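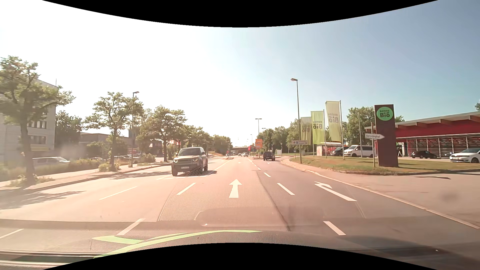

Lane arrows on the Orna approach, straight ahead and right turn.

Thevar Residents' Forum > Roads and Transit > Proposed change to the Route 8 timetable

bramasamy_secretary
Posted July 12, 2021

Members are advised that the transit office has published its draft timetable for Route 8 between Lesine and Kuvmont. The principal change is the withdrawal of the two early departures from Lesine and the addition of one departure in the late evening. Comments may be submitted in writing until the end of the month. Members are asked to state which departure they use and on which days.
Bhavana Ramasamy, Secretary

quillfeather50
I wish to record my objection. The early departures are the only ones that reach Kuvmont before the hospital day shift begins. The survey cited in the draft was carried out in March, when the college was closed, and it received 500 replies for the entire district. I do not consider that a sound basis for withdrawing a service.

north_thevar_tenant
With respect to the previous member, the early buses are poorly used. I rode the first one for most of last winter and there were seldom more than five passengers. The evening departure has been requested at every public meeting I have attended. Restaurant and warehouse staff finish late and have no means of getting home other than a taxi.

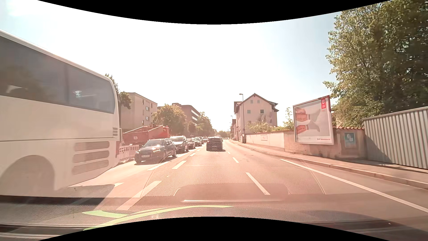
White coach in the near lane, with oncoming traffic to its right.

quillfeather50
Five passengers with no other way of reaching work are still five passengers. The office could retain one early departure and add the late one.

dlm_orna
The draft addresses this in its second appendix. Retaining one early departure would require an additional driver under the current rest rules, and the budget line for that was removed last year. I do not agree with the decision, but members should read the appendix before writing.

north_thevar_tenant
I have read it. The rest rules apply only if the same vehicle also covers the school run. Moving the school run to the Orna depot would resolve the matter - the depot made that offer itself.

dlm_orna
The offer was for the fall term only. I have seen no mention of it being extended.

bramasamy_secretary
I have asked the transit office to confirm the position regarding the Orna depot and will post the reply in this thread. Members are reminded that comments posted on the forum are not forwarded. They must be sent to the office directly, with a name and a street address.

quillfeather50
Noted. Mine was mailed this morning.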